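**How do you finish a butcher-block top so it survives daily use?**

Posted by Usha Chowdary, 15 August 2021

I bought a secondhand butcher-block top back in May for my sewing and craft room. The seller said it had "some kind of oil" on it and that's all I know. It looks fine on one half, but the other half feels kind of fuzzy, and I got a pale ring from a mug that won't budge. I paid 79 dollars for it so I'm not heartbroken, but I'd like to do it right this time. No food goes near it - just fabric, glue, and too much coffee. Oil again, or something tougher? And do I have to sand the whole thing?

**Erick Tanui**

Sand it and put poly on it. Done.

**Heiðrún Ragnarsson**

I've done 2 of these now, one with oil and one with a wipe-on varnish, and for a craft table I'd go with the varnish every time. Oil is lovely for a kitchen, but you have to keep at it, and glue gets right down into the grain.

Light-colored tops:
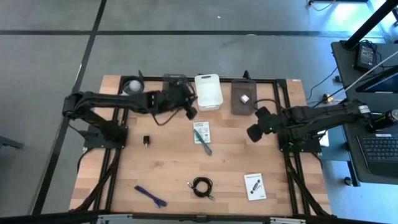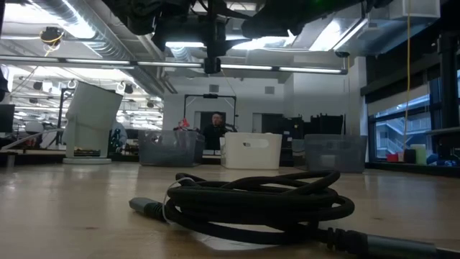 Yes, sand the whole thing, sorry! If you only do the fuzzy half you'll see the line forever. I start at 120, go to 180, then wipe it with a barely damp rag and let it dry overnight. The fuzz will stand back up, and you knock it down with 220 by hand. Before you varnish, rub the top with mineral spirits and let that dry too. Old oil is what makes a finish go gummy (ask me how I know).

Then thin coats. Really thin, thinner than you think. I did four on top and two underneath, with a light scuff in between. Do the underside even though it's boring, or the top can cup on you when the weather changes. Mine did, on the oil one, and I had to weigh it down with paint cans for weeks.

The mug ring will probably sand out. If it's still there after 120, try oxalic acid, but wear gloves and read the label first.

**Rizal Pasaribu**

Agree with the varnish. Just check the screws underneath before you put it back. If the holes are tight and round, open them into slots so the wood can move. Mine split at the back corner the first winter.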